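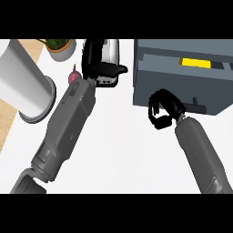
The Sivakumar Household Change Survey asks people how daily life in their homes has shifted over one generation: who lives there, how they earn a living, what they eat, how far they travel and what they throw away. Most of the questions are about ordinary things. A kettle on a white countertop counts as one water-heating appliance in Section 4, and we ask what your parents used for the same job when you were ten. The answers help us see how quickly habits and energy use move in places that are growing fast.

Who runs the survey?
It is run by Sivakumar, a small research group that studies population and consumption. Rezaul Sikder leads the fieldwork. Dinesh Mridha is in charge of the data.

Where is it taking place?
In two districts, Jistik and Clorkeler. Jistik has grown mostly through people moving in from farming areas. Clorkeler has had less migration but has lost much of its open land to housing.

How many households take part?
The full sample is 2,250 households. A smaller group of 299 also keeps a waste diary during May.

How was my household picked?
Addresses were drawn at random from the district lists. You can't sign up if your address was not drawn, and a neighbor can't take your place.

Do I have to answer every question?
No. Skip anything you like. If you skip all of Section 2 (people in the home), we can't use the rest of the form.

What if I don't know what my parents did?
Mark "don't know." Please don't guess. An older relative may help you fill in that column, even if they live somewhere else.

Does a rented room count as a household?
Yes, if you cook separately from the other people in the building. If you share meals, you are one household and should send one form.

What is Drollix?
Drollix is the online form. It saves each page when you press Next. Paper forms have the same questions in the same order.

Is there a deadline?
Forms must reach us by 12/1/23. Waste diaries were due earlier and are no longer accepted.

Will my name be published?
No. Names and street addresses are stored apart from the answers and deleted once checking is done. Results are reported by district only.

Can I change an answer after sending the form?
Yes, until the deadline. Write to Dinesh Mridha with your form number and the question you want changed.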